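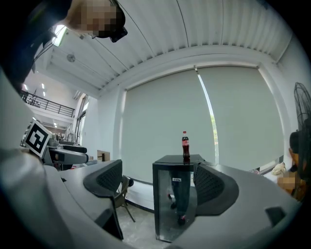
Pidero's break room fridge is getting a second life, and so are the rest of us

I got the email on Thursday while I was eating yesterday's noodles at my desk, which tells you everything about how lunch has been going over at the Cassim Building lately. The subject line was "Shared food and drink, new setup," and I almost deleted it. I'm glad I didn't, because it's the best news we've had on this block since the bus stop got a bench!

Quick background if you don't work around here. The Cassim Building is the four-story brick one on the corner, across from the key shop, and it's full of small outfits renting a room or two apiece. For years everyone shared one big kitchen on the ground floor. Then the kitchen closed in February for pipe work, the pipe work turned into floor work, and the floor work turned into a plastic sheet with a zipper in it. I've stopped asking. People have been living out of lunch bags and the vending machine by the stairs, and the vending machine has been out of everything except the orange crackers for weeks.

So Pidero, the company that manages the place, is trying something different. Instead of reopening the one big kitchen and calling it done, they're putting small fridges on the floors upstairs, with a shelf for dry stuff and a sign-up sheet. The program starts with 6 fridges for 17 tenants. If you're doing the math and thinking that means sharing, yes, it does, and that's where the email got long.

I called Tomomi Tanabe, who runs the building for Pidero, to ask how it's supposed to work. She was very patient with me, considering I'd already called her twice this month about the elevator. Each fridge belongs to a group of neighbors on the same hallway. Each group picks its own cleaning day. Anything without a name on it by the end of that day goes in the trash, container and all (so please don't bring your good glass ones, or at least put your name on the bottom in marker). Drinks are fine, leftovers are fine, and big grocery runs are not.

"I had a man ask me if he could keep a whole turkey in there," she told me. "It's a small fridge. I said no turkey."

The part I like best is the money. Every tenant was already paying a kitchen fee as part of the rent, and people have been grumbling, me included, about paying for a kitchen with a zipper on it. Tanabe says the fee is suspended until the ground floor opens again, and each hallway group gets $100 to start with for whatever it wants. Coffee, paper towels, a microwave if you find a cheap one, it's up to the group. My hallway has already had a long back-and-forth over a toaster. I'm for the toaster. The people next door say toasters set off the alarm, and they might have a point, since that did happen at the holiday party.

Not everyone is thrilled. Mayu Ishida does bookkeeping out of a room on the third floor, and she'd rather have the kitchen back, period. I ran into her on the stairs and we ended up talking on the landing for a good long while with our coats on.

"I liked going down there," she said. "I'd see the guys from Itier, I'd see the woman with the greyhound, and somebody always had cake. Now I'm going to walk ten steps, get my yogurt, and walk back."

I hadn't thought of it like that, and it's stuck with me. I met most of the people I know in this building in line for the sink. Itier, if you haven't met them, is the map printing shop on the first floor, and they used to set out the misprints on the kitchen table for anybody who wanted wrapping paper. I wrapped every birthday present last year in a slightly crooked map of the county. My sister still has hers on the wall.

When I passed that along to Tanabe, she said the big kitchen is coming back, and the small fridges are staying too. She wouldn't give me a date for the floor, and I tried three different ways. What she did say is that the table and chairs are going into the lobby for now, over by the mailboxes where the dead ficus used to be, so there'll be somewhere to sit that isn't your own desk. Bring a lunch, bring a deck of cards, whatever you want. Itier has already said yes to putting the misprints out there.

There's one more wrinkle, and it's for anyone who parks in back. The old kitchen fridge, the huge humming one, has to leave the building before the new floor can go down, and it won't fit through the side door. (How did it get in? I've asked around and heard two completely different stories, and both of them involve a window.) The movers from Ondetska are going to bring it out through the loading door, so the 2 spaces closest to the door will be coned off that morning. Tanabe will send a note the day before. If you've got a big car, you may want to use the street.

She also asked me to pass along that the old fridge is free to a good home. It runs fine, it's loud, and one of the drawers is missing its front. A church pantry or a garage would be perfect. If you want it, tell the front office before the movers come and they'll drop it off anywhere inside the city limits.

For tenants, the sign-up sheets are taped up next to the elevator on every floor, and they've got a line for your name, your hallway and which cleaning day you can live with. If your office is one of the odd ones at the end by the fire stairs, you can join whichever group you're closer to. You don't need to sign up to use the lobby table. Nut allergies go in the box at the bottom of the sheet, and please do fill that in, because two people on my floor have them and we only learned that by accident over a plate of brownies.

One question I forgot to ask and had to call back about: yes, you can still keep your own little fridge inside your own office, as long as it plugs straight into the wall and you don't run it off a power strip. A bunch of offices have one already, and Tanabe says she'd like folks to let her know so the electrician has a list.

As for my hallway, we took Monday for cleaning, I'm bringing the first coffee, and the toaster goes to a vote next week.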